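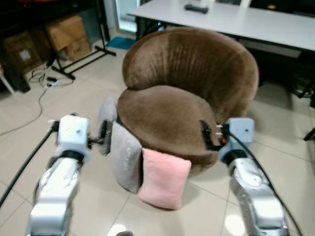 A two-armed robot at work on a tub armchair and three cushions at the Griminlow test site.

GRIMINLOW — The fault that halted household trials here last August lasted four seconds. A robot assigned to tidy an armchair closed its right gripper on the seat, registered the upholstery as a cushion and began to lift. The arm did not release when the operator called for a stop.

No one was hurt. The chair tipped, a wrist cable was pulled from its connector, and the trial was suspended for 15 days.

A review completed by Xaba, the contractor responsible for the control software, found that the stop command had been received but placed behind a grip instruction already under way. The same sequence had occurred in six earlier sessions without being reported, according to the review, as the objects involved were light enough to come free.

Soft furniture presents a particular difficulty. Velvet gives under the fingers much as a pillow does, and force readings alone may not separate the two.

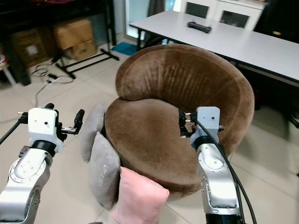
Florkmont takes a harder view, arguing that the upholstery is beside the point and that a stop command should never have to wait behind anything.

The revised software gives the stop command priority over all motion and limits pulling force whenever an object has not been identified. The Dristville office, which oversees the trials, has also required that all unreported releases be logged. Nine of the new sessions have been completed under those terms. A decision on trials in occupied homes is pending.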